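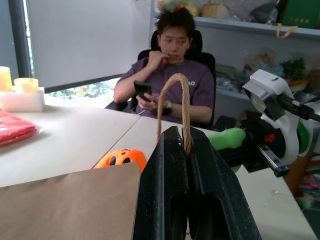
*Item 3, packing table: kraft bag, rope handle, orange and green items.*

**Packing and Gift Bag Working Group — Minutes**

Sun 8 January
Chair: Haruna Iwasaki
Minutes: Aranka Barta
Apologies: Kocsis (stock)

**1. Minutes of the December meeting**

Accepted with one correction. Under "Tape," the width should read 30 mm. Aranka to amend the stored copy.

**2. Matters arising**

2.1 The shelf labels for the Malberg cupboard have been printed but not put up. Carried over.

2.2 The return of the split tissue packs to Grimo is closed. A credit note was received and filed under December.

2.3 The question of a second pair of scissors was raised again. Agreed to buy one pair, blunt tip.

**3. Paper bags and handles**

3.1 The group reviewed the brown kraft bag with the twisted rope handle. The flat bag stores well and takes a stamp cleanly. The paper marks if stacked under anything with a hard edge. Bags are to be kept flat in the top drawer, with nothing placed on them.

3.2 Handles. Haruna reported that in the last Stustach delivery, 11 bags had a handle end that pulled through the paper under a light load. The rope itself was sound in every case; the fault was in the glued patch. Action: Aranka to write to Stustach with the delivery number and ask for replacements.

3.3 Load limit. After discussion, the limit per bag was set at up to 8 small items, or one large item with tissue. Heavier sets go in a carton.

3.4 Lifting. A bag is to be picked up by the top of the handle loop, with both handles together once it is filled. Lifting by one handle twists the bag and creases the front panel.

3.5 Color. A proposal to change to white bags was not supported. The tan rope goes with the brown paper and the present stock is enough until spring.

**4. Contents**

4.1 Orange plastic pieces. The rounded shape with the holes takes up more space than its weight suggests. It goes in first, at the bottom. Tissue is not to be pushed into the holes — it tears when removed.

4.2 Plush toys. The green one is long and soft and may be laid along the side of the bag. Plush toys are to be packed last where the bag is otherwise full. They are not to be folded.

4.3 The packing list is to show hard items first and soft items second. Aranka has a draft and will circulate it.

**5. Table and room**

5.1 The white table has a seam where the two panels join. Small items and loose cards catch there. Agreed to lay out bags to one side of the seam and contents to the other. No cover will be bought for now.

5.2 Haruna asked that the tabletop be wiped at the end of each session, with a dry cloth first. Glue spots are to be reported and not scraped.

5.3 Office chairs are to be pushed in after use. One has a loose armrest. Kocsis to look at it.

**6. Stock**

Bags on hand, large: 26. Small size was not counted. Kocsis to supply the figure before the next order.

**7. Any other business**

7.1 Ribbon. Deferred.

7.2 Haruna will be away for the next session. Aranka to chair, minutes to be taken by Kocsis.

**Actions**

- Aranka — correct December minutes; write to Stustach; circulate packing list
- Haruna — put up Malberg cupboard labels; buy scissors
- Kocsis — armrest; count of small bags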